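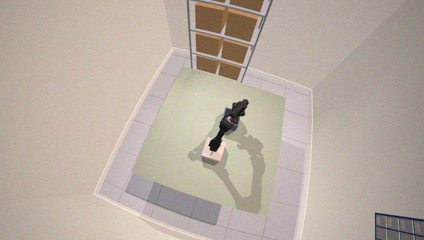
## 4.2 Simulationsumgebung und Ansteuerung des Greifvorgangs

**Abbildung 3:** Simulierte Arbeitszelle in der Aufsicht. Der Arm steht auf einem rosafarbenen Sockel, der Greifer befindet sich über dem Behälter; dahinter das Regal mit den Kartons.

Bevor wir auf die eigentliche Bahnplanung zu sprechen kommen, möchten wir der Umgebung, in der alle Versuche dieses Abschnitts gerechnet wurden, ein wenig Raum geben. Wer schon einmal versucht hat, die Ergebnisse einer anderen Gruppe nachzustellen, weiß ja, wie viel Mühe an einer nicht erwähnten Kleinigkeit hängen kann (in unserem Fall war es lange die Lage des Behälters relativ zum Sockel, dazu weiter unten mehr). Die Szene aus Abbildung 3 ist in unserer Planungsumgebung Prenel aufgebaut und besteht aus einem geschlossenen, gefliesten Raum mit einer hellgrünen Matte, auf der Sockel und Behälter stehen. Das Regal an der Rückwand wird als statisches Hindernis geführt. Seine Kartons gehen mit vereinfachten Quadern in die Kollisionsprüfung ein, die Streben des Gestells dagegen mit ihrer vollen Geometrie.

Der Planer arbeitet zweistufig. In der ersten Stufe wird im Gelenkraum eine grobe, kollisionsfreie Bahn gesucht, wobei wir jeder Anfrage höchstens 30 Sekunden Rechenzeit zugestehen. Das klingt großzügig und ist es in den meisten Fällen auch, aber gerade bei Zielposen dicht an der Behälterwand haben wir mit knapperen Vorgaben schlechte Erfahrungen gemacht. In der zweiten Stufe wird die gefundene Bahn mit 16 Stützpunkten neu parametrisiert und geglättet. Findet die Glättung keine zulässige Lösung, so wird die grobe Bahn unverändert an den Regler weitergereicht und der Versuch im Protokoll entsprechend vermerkt.

### 4.2.1 Wahrnehmung bei Schattenwurf

Besondere Aufmerksamkeit verlangte die Beleuchtung. Der Arm wirft in unserer Konfiguration einen weichen, aber ausgedehnten Schatten, der sich in Abbildung 3 vom Behälter bis weit in den unteren Teil der Matte zieht und auf dem Weg dorthin noch die Umrisse des Greifers erkennen lässt. Für das menschliche Auge ist das gänzlich unproblematisch. Die Segmentierung in ihrer ersten Fassung aber hielt solche Flächen mit schöner Regelmäßigkeit für eigenständige Objekte, und der Planer fuhr daraufhin gewissenhafte Umwege um Hindernisse, die es gar nicht gab. Stella Urio schlug schließlich vor, die aus der Kinematik bekannte Armpose zu nutzen, um den erwarteten Schatten vorab in die Bildebene zu projizieren und die betroffenen Bereiche nur noch anhand der Tiefenwerte zu beurteilen. Dieses Vorgehen haben wir von da an durchgängig beibehalten.

Eine zweite Schwierigkeit betrifft die Verdeckung. Steht der Greifer über dem Behälter, so ist aus der erhöhten Ansicht ein Teil der Öffnung nicht mehr einsehbar. Der kleine leuchtend rote Gegenstand neben dem Gelenk bleibt in der abgebildeten Pose sichtbar, doch schon bei leicht veränderten Gelenkwinkeln muss man damit rechnen, dass Objekte in diesem Bereich verschwinden. Wir halten deshalb die letzte gesicherte Schätzung einer Objektlage über 8 Bilder hinweg fest und verwerfen sie erst danach. Ein längeres Gedächtnis brachte in unseren Vorversuchen keinen weiteren Nutzen und machte den Regler spürbar träge, wenn sich die Lage tatsächlich geändert hatte.

### 4.2.2 Durchführung

Insgesamt wurden 506 Planungsanfragen gerechnet, jeweils mit neu gezogener Startpose und unveränderter Anordnung von Sockel, Behälter und Regal. Die Szenenbeschreibung trägt den Stand vom 25. September 2021. Ältere Fassungen, insbesondere jene vom Juli, enthalten noch den eingangs angedeuteten Fehler: Die Lage des Behälters war dort im Koordinatensystem des Raumes statt in dem des Sockels angegeben, und nach jeder Verschiebung des Sockels passten Zielpose und Behälter nicht mehr zusammen. Wer mit unseren Dateien arbeiten möchte, sei daher herzlich gebeten, diesen Eintrag als Erstes zu prüfen. Die Auswertung der Anfragen, getrennt nach Planungsstufe und Abstand der Zielpose zur Behälterwand, folgt in Abschnitt 4.3.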